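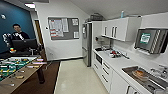 *The break room at Undstead, foosball end.*

Last edited 01/02/2025. Covers arm work in shared rooms, which at Undstead means the one with the sink.

## Do I need to book the room?

Yes, 15 minutes ahead, on the board. Shouting "robot" from the doorway is not a booking.

## How close can I stand?

Stay 900 mm from the arm while it's powered. If you want your lunch, ask the operator to pause it. Operators pause for lunch – that's rule 3, and the most popular one we have.

## What has to be checked before the gripper goes near a part?

Loose wires come first. Trace each one by eye from end to end, and keep it out of the path of the fingers. Springs next: if one is exposed, wear glasses, even if you look silly in them. 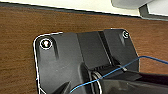 ## Can the arm work around screws that are still in?

It can. Leave them in until the job sheet says otherwise, and approach at slow speed. Note any contact with a ring or bearing in the log, including the gentle kind you'd prefer to forget.

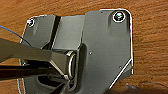
Inès Baudry asks whether "slow speed" could be an actual number, as she has now met four versions of it. Fair point. It will be one in the October revision, and until then it's whatever the job sheet says.

## Who can hit the stop button?

Anyone, including visitors. You won't be billed.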